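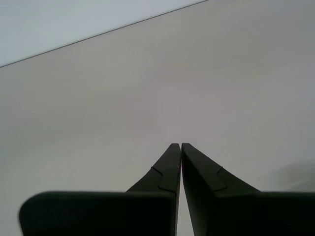
Progress report to the Marchuk fund, second period
Sorting and Put-Away Project, Plelleck site
Prepared by Sumathi Venkataraman

Ifeoma Okafor asked me to keep this one short and to say plainly whether the baskets are worth buying in quantity. My answer at the halfway mark is that I don't know, and I'm less inclined to say yes than I was in the spring.

Work done since the last report

The put-away routine is written up and in use. Every loose block goes into a basket, every basket goes back to its marked spot on the table, and the table gets checked before the next round starts. We ran 518 rounds in this period against 1221 planned for the whole grant. I know that is under half. We lost most of August to the move from the old room, and I would sooner report a low number than pad it with rounds where the baskets were never moved.

Spending is within the budget for furniture and supplies. The staff time line is not, and the overrun is explained in the separate sheet.

The baskets

The proposal claimed that small open baskets would cut put-away time compared with the deep Mevaditz bins. I was doubtful about that then, and the timings haven't won me over. Rounds with baskets were faster in the first week and then drifted back toward the old figures. That looks to me like people trying harder with something new. Sixteen rounds were also thrown out over disagreements about when a round counts as finished, so please don't read much into small differences.

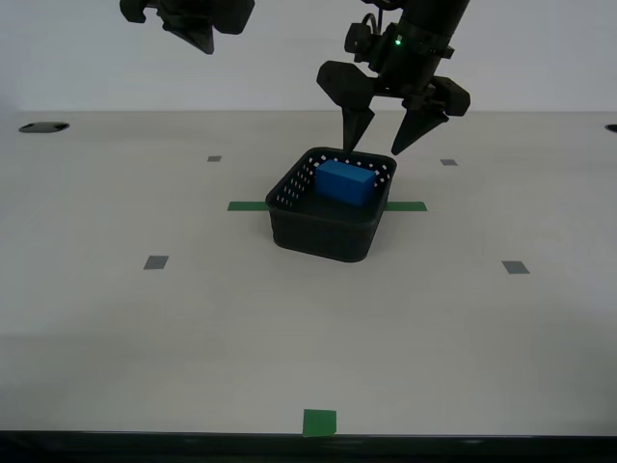
The green tape has been more useful than the baskets, in my opinion, and it costs next to nothing. Once there was a line to set the basket on, we stopped arguing about where it belonged. I'd like to know how the old bins would have done with tape under them. We never tried it, and the proposal didn't ask us to — a gap I should have caught before signing.

I am also unconvinced by the size. A small basket is fine for a single block. The claim in the proposal was about tidying a full table, and that means either several baskets or several trips. We have not tested enough of either to say which people would put up with.

The Flaltberg quote

Flaltberg has offered a reduced price on an order of 26 baskets if we commit before the end of the period. I recommend we don't. The discount is modest, we have enough baskets for the remaining rounds, and a bulk order now would make it awkward to report later that the bins were just as good.

Next period

Finish the remaining 703 rounds, with the old bins and the tape together for a fair share of them. Write one rule for when a round ends and stick to it. Get a second person to do the timing, as I have been doing nearly all of it and my opinions on the baskets are no secret.

I am not requesting more money. I do ask that the final report be allowed to slip by a month if the bin rounds take longer to set up than planned. Ifeoma has the raw timing sheets and can send copies.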